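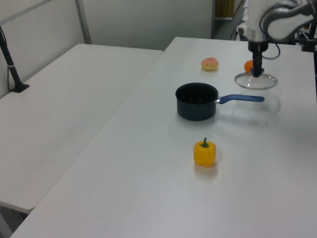
A yellow bell pepper and a small saucepan.

I have a rule about live podcast tapings, and the rule is that I don't go to them, and I have now broken it 29 times. I counted the ticket stubs and the emails one night in February when I should have been asleep. So take what follows as the complaint of a repeat customer.

Stop releasing the live episodes. Or release them if you must, but stop putting them in the regular feed, where I will hit play on the train expecting two people talking in a closet full of coats and get a wall of hooting instead.

I got going on this after the Samadness taping last month. If you don't know Samadness, it's a comedy podcast where Jiahui Ren makes her guests defend the worst song they ever loved, and then usually makes them sing some of it. I'd put it in my top five of anything, in any medium. The taping was in the back room at Thibodeau, which holds more people than it should and has one of those low ceilings that makes everybody sound drunk. It was wonderful! I laughed so hard at the bit with the tambourine that I had to put my drink on the floor. A guy behind me was doing that wheezing thing, no sound coming out at all, and every time I heard him not laughing I lost it again.

Then the episode came out, and I listened to it at my kitchen counter while I got dinner going, and friends, it was 66 minutes of strangers having a nice time without me. And I was there! I was one of the strangers! I could hear a laugh that may well have been mine and I wanted it to stop.

The tambourine bit is the worst of it. In the room, the joke was Ren's face. She'd hold the thing up next to her ear, dead serious, and wait, and the waiting was the whole joke. On the recording you get a long silence, then a roar, then another long silence, then somebody yelling "do it!" and then a bigger roar. No tambourine. If you weren't there you'd think your phone had a problem.

People will tell me this is what live albums are for, and comedy has had those forever, and I love plenty of them. But a stand-up has worked on that hour for a year, maybe two, and she knows it's going to be a record. She's building it for somebody with only ears. A podcast taping is mostly four people in nice shoes playing to the balcony. They get louder and they start pointing at things. The guest who was so thoughtful in the studio in October discovers that swearing gets a cheer, and that's the end of the thoughtful guest for the evening.

I also think (and this is where I lose my friends) that the money part has gotten strange. Tickets for the Thibodeau show were 40 dollars, and I was happy to pay it. I'd pay it again. But what I was buying was a night out, a thing that would be over at 10:30 and then be a story. When it shows up free in the feed two weeks later with a mattress ad wedged into the middle of the sing-along, the story gets a little smaller.

The counterargument is Denine. Denine lives somewhere with no club and no back room, and she wrote to me the last time I grumbled about this online to say the live episodes are the closest she gets. I've thought about that letter a lot. I don't have a great answer for her. The post under that one had 3,042 comments by the end of the week, most of them calling me a snob, and hers was the only one that made me feel like one.

So, a compromise. Skalta — the little two-man improv show, if you've never caught it — puts its live recordings in a separate feed, with a plain label, and one of the guys comes on at the top and tells you what you're going to miss. "At the twelve-minute mark I am wearing a wig." It takes him ten seconds. It's the most considerate thing anybody does in podcasting, and I've started listening to those episodes on purpose, which is a sentence I didn't plan on typing.

Ren is doing two more nights at Thibodeau in the spring. I already have my ticket for the second one. If she brings the tambourine I'm sitting up front.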